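How Does Wallpaper Get on the Wall?

by Vesela Papadopoulos

When I was seven, my bedroom had wallpaper with sailboats on it. I used to lie in bed following the boats with my finger, and one night I noticed that the boat by my pillow had a tiny red flag, and so did the boat by the door, and so did the one over the dresser. It was the same boat! Somebody had copied it all over my room. I wanted to know who, and how, and whether they got bored.

Well, now I write about houses and the things inside them, so I finally got to find out.

What is wallpaper made of?

Some of it is plain paper, a bit thicker than the kind you draw on. Some has a thin layer of plastic on the front so you can wipe off jelly (very useful, ask my brother). And some is made from fibers pressed together into a sheet that feels almost like cloth. That last kind doesn't stretch much when it gets wet, and you'll see in a minute why people who hang wallpaper like it so much.

It comes in rolls, like wrapping paper. If you unrolled one in a hallway you'd probably run out of hallway.

Who draws the pictures?

An artist does! I talked to Viorica Krasniqi, who draws patterns for a small wallpaper company called Clendia. She starts with a square of paper and a pencil. Her newest pattern has foxes hiding in ferns, and she drew 100 foxes before she found the three she wanted to keep.

Then comes the clever bit. She only has to draw one block of the pattern, and the block gets printed again and again, side by side and up and down. We call that a repeat. The hard part is making the edges match. If a fern leaf pokes out of the right side of the block, its tip has to come back in on the left side, in exactly the right spot.

You can try this at home. Draw something in the middle of a square of paper, but don't let it touch the edges. Cut the square in half down the middle, swap the two halves, and tape them together on the back. Now your drawing is on the outside and there's a blank space in the middle. Fill it in! Make a few copies, line them up side by side, and you've got a pattern that could go on for miles.

Picking a color

Before anybody buys a single roll, they have to decide what goes with what. A busy pattern might go on only one wall, with plain paint on the others. Darker colors can make a big room feel snug, and pale ones can make a little room feel bigger. Plain walls are nice too – some people like to look at their furniture instead. 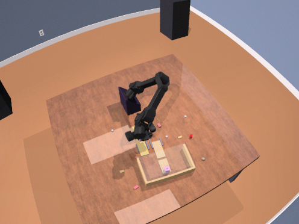
Blue-gray walls, white baseboards and a reddish-brown wooden table.

My own living room was green for years. I loved it. Everyone else said it was like sitting inside a pickle.

How is it printed?

One way is with a roller. Think of a rolling pin with a picture carved on it so the shapes stick up. Ink goes on the shapes, the roller turns, the paper slides along underneath, and out comes the picture. Each color needs its own roller, so a pattern with six colors needs six rollers all turning together. If one of them slips a little, your fox gets his nose next to his face!

At the Minberg print shop they keep all their old rollers on shelves, and Mirsad Ristić let me look through the list. It has 1583 rollers on it. The prettiest one I saw was covered in bees.

The other way is with a giant printer, a lot like one you'd have at home or at school, only much wider. It sprays teeny dots of ink. No rollers needed, and you can even print a pattern just once for one person's room. 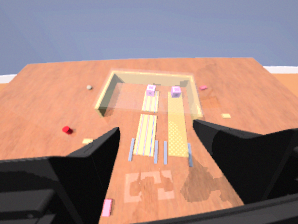

Now for the sticky part. Wallpaper paste can be made from plant starch, the same stuff that makes potatoes and rice gluey when you cook them too long. You mix the powder with water, stir out the lumps, and it turns into goop. With some papers you brush the paste on the back, and with others you brush it right on the wall.

Paper swells when it soaks up water. Then it shrinks again as it dries, and if two strips shrink away from each other you get a gap. Remember the kind made from fibers? It hardly changes size, so the strips stay put.

The paper hanger puts up one strip at a time, starting near the ceiling. The first strip has to be perfectly straight, so they use a plumb line – a string with a weight on the end. Gravity pulls the weight straight down and the string shows you where to go. Then they smooth out the bubbles with a wide brush, from the middle toward the sides, and trim the extra paper off at the bottom.

So is everything the same boat?

Yes, and that's the fun of it. Next time you're in a room with wallpaper, pick one flower or bird and see how far you have to look before you find its twin.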